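Print this page | E-mail this page

Filed under: Course handouts, Practical robotics, Visits and open days

Notes for session 5: after the visit to Tondside

These notes are for everybody who came with us on Wednesday to the open day at the Tondside workshop, and also for those who could not come and must still write the short report. Please read them together with the sheet on grasping from session 2. I have put in what I wrote down during the demonstrations, and some things we had no time to discuss in the bus.

1. What we went to see

The open day was divided into two halls. In the first hall the company Skulik showed a fixed arm which sorted parts from a belt. In the second hall there were smaller stands, and the one important for our course was the Prisside stand, where people from the Szulc group demonstrated hand-held grippers. Most of you stayed there from 2 o'clock until the coffee, and I think it was the right choice.

The Skulik arm was faster and louder, and it drew the bigger crowd. For the report, please write only one paragraph on it. The belt brings each part in nearly the same position, so the arm has few decisions to make. We already treated this case in the second session.

2. The hand-held gripper as a teaching tool

A hand-held gripper has the same kind of fingers as a robot, but a person carries it. The person does an ordinary task with it, a camera on the tool records the task, and the recording is later used to train a robot. There is no arm in the room, and so one can work in a normal flat, a kitchen or a shop.

Three words from the demonstration which you should know:

Episode – one complete recording of a task, from the start position to the end position.

Aperture – the distance between the two fingers. It is recorded together with the picture.

Wrist view – what the camera on the tool sees. It moves with the hand, and the lens is wide, so straight lines in the room become curved towards the sides.

The presenter told us that a new operator at Prisside records 60 practice episodes before any of them is kept. After this, 200 episodes are collected for one task, and the objects are put in different places between them. Somebody in our group asked if 200 is enough. The answer was that it depends on the task, and that for tableware they usually go back and record more.

3. Why tableware is difficult

Tableware looks like an easy subject. We all handle it every day and do not think about it. For two fingers it is different, and I would like you to consider these points in your report:

The rim is thin and the wall is curved. Flat pads touch a curved wall only on a small area, so a bowl held by the edge can turn between the fingers.

Nested bowls behave as one object only as long as the grip includes all of them. If the fingers close on the outer bowl alone, the inner ones are free to slide.

Glossy surfaces give reflections. In the recording a reflection may look like an edge, and it moves when the camera moves.

A plate which lies flat on the table gives the fingers nothing to go under. The operator must take it by the rim or first pull it over the edge of the table.
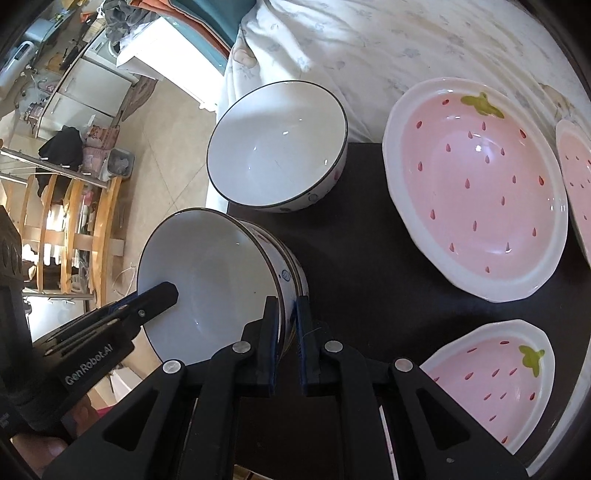 It is useful to compare this with what you do with your own hand. When you lift several bowls, the thumb goes inside and the other fingers support from outside, and the palm often helps as well. With the gripper there is no palm. You have two contacts, and you have the angle of the wrist. A tilted stack puts its weight differently on the pads than an upright one, and the operator must feel this through the handle and correct slowly.

The rule given at the stand was: approach, stop, close, wait, lift. I noticed that almost all of us forgot the "wait" when we tried it. I forgot it also.

4. For the report

Write 2 pages, with one drawing of your own. Choose one object from your kitchen and explain where you would place the two fingers, and from which direction you would come. Then describe one way in which the grip could fail. Do not copy the leaflet from the stand, I have it too.

Next time we begin with the question of how to divide a long task into episodes.

Comments

tram_reader: Is the drawing allowed to be made on the computer, or only by hand?

Reply from the course: Both are allowed. Please make the lines thick enough for printing.

m.k.: I was in the first hall the whole time and missed the Prisside stand. Can I write about the belt instead?

Reply from the course: One paragraph about the belt, and the rest about your kitchen object – section 3 should be enough for it.

greenkettle: I tried with kitchen tongs at home and a soup bowl. The bowl turned exactly as in the first point. With a cloth around the tongs it was better.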